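Pantry Help Board > Packing and Storage

Flat food pouches keep sliding all over the place when I pack them. What am I doing wrong?

Posted by warkasdale_packer

Hi all, first time posting after reading for ages. I help pack the meal boxes that go out from our hall in Warkasdale, and we do 99 boxes on a normal round. Cans are fine. Jars are fine. Cereal boxes are bulky but they behave. What is driving me up the wall is pouches.

We get a lot of them now. Soups, rice, seasoned greens, sauces, pickled things, and plenty with labels I can't read, which is a separate headache. The last delivery was 300 pouches in one go, all jumbled into a couple of big cartons. I tip them into plastic trays on the packing table so people can grab them as they go down the line, and within ten minutes the trays are a slippery heap. The slick ones slide out from under the others, the fat ones end up on top, and everybody digs for the kind they want and makes it worse.

Then in the boxes it's the same story. I lay them flat on the bottom because that seemed sensible, but by the time the box gets to the van they have all slid to one end, and the bread has gone over on top of them. We had two split seams in June, and one of those was something oily, and I was wiping down boxes for the rest of the morning.

So my questions, if anyone has patience for them. Should pouches be flat or upright in the tray? Where should they go in the box? And what do you all do about the ones with labels nobody on the table can read? Right now they get left to the end and then shoved in wherever, and I don't feel good about it.

Oh, and the boxes are 14 inches long inside, in case that matters. Thanks in advance!

brovitz_basement

Upright, upright, upright! I can't say it enough. I ran our pouch table for years the way you're describing and I hated every minute of it, and then I stood them all up like file folders in a drawer and it was a different job.

What I do is take a tray with straight sides and put the pouches in on their bottom edge, all facing the same way, with the printed front toward whoever is picking. Start at one end and work back. The first few will flop over until there's something behind them, so I lean them on a can of beans or a folded towel — anything heavy enough to hold the row. Once the tray is two-thirds full they hold each other up. Don't fill it tight. You want to be able to flip through them with one finger, and if you have to yank, you'll catch a corner on somebody else's seam sooner or later.

One kind to a tray if you have the trays. If you don't, put a piece of cardboard between kinds and let it stick up an inch or so over the tops, then write on the part that sticks up.

A lot of pouches have a hole punched through the flat strip for hanging in a store. If yours do, keep that end up and pick them up by the strip instead of squeezing the fat part in the middle. It took me a while to get people doing this but it really does help when you're moving fast, and you aren't pressing on the food.

In the box, I stand them along one long wall with something stiff next to them. Cereal box, pasta box, whatever you've got. With 14 inches you should get a nice row in there. Bread goes in last, on top of the stiff stuff and never over the pouches.

trandeo_pantry

just put a rubber band around them?? four or five pouches to a bundle, works ok for us. not too tight. wouldn't do it with the soup ones

lodhi_street_kitchen

I agree with the standing-up method, so I'll stick to the labels, since we get a lot of imported food and I've spent more time on this than I'd like to admit.

Please don't leave the unreadable ones to the end! The people who get your boxes may be allergic to something, and a mystery pouch is no good to them. I open one delivery carton at a time and pull out a single pouch of each kind before anything goes in a tray. Then I get someone who reads the language to look at it. If there isn't anybody at the table that day, I take a photo of the front and back and send it around, and I usually hear back by lunch. I write what it is, any allergens, and whether it needs heating on a plain sticker. The sticker goes on a blank part of the back, well away from the date, and the rest of that kind wait in their carton until I've got the answer.

We had 29 different kinds at one point last winter, and what saved me was a ring binder with one page per kind. Photo at the top, English name, allergens, how to heat it. When the same pouch turns up again you already have the page.

For the split seams, run your thumb along the bottom edge of each one as you stand it up. If it feels gritty or greasy, put it to one side and check it before it goes anywhere near a box. And line the bottom of the tray with a sheet of paper towel, because a small leak will show on it right away.

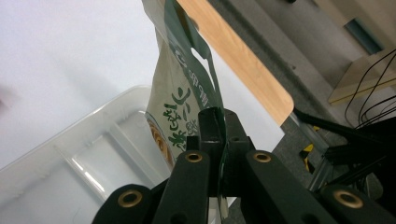
Green lettering on a pale pouch, with a cut-out in the film along one side.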